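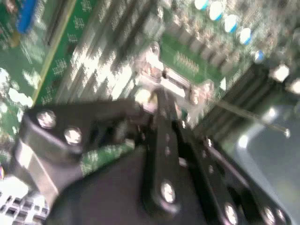

Kesider build log, 28/09/2020. Student project, disassembly track. Task this term: take a desktop PC down to bare board without breaking anything reusable.

Controller is now on Clokirix. Old stack dropped commands whenever the wrist view and the joint log were written to the same disk. Split them, problem gone.

Motherboard stage is the slow one. Reach is fine. Approach angle is the trouble: the fingers have to get down to the board without touching the heatsink fins.

Changed the approach speed limit on the last 21 mm. Arm used to ring when it stopped, and the wrist view was useless until it settled.

Contact threshold is set per part now, in a plain text file. Shek wrote the first version as one global value. Too stiff for latches, too soft for screws.

Open items: 2 bugs in the retry logic, 4 parts with no grasp pose yet. Closen has the calibration target, need it back before anyone touches the offsets.

Next bench slot is in October. Will post the joint logs after that. Config file goes up first, comments and all.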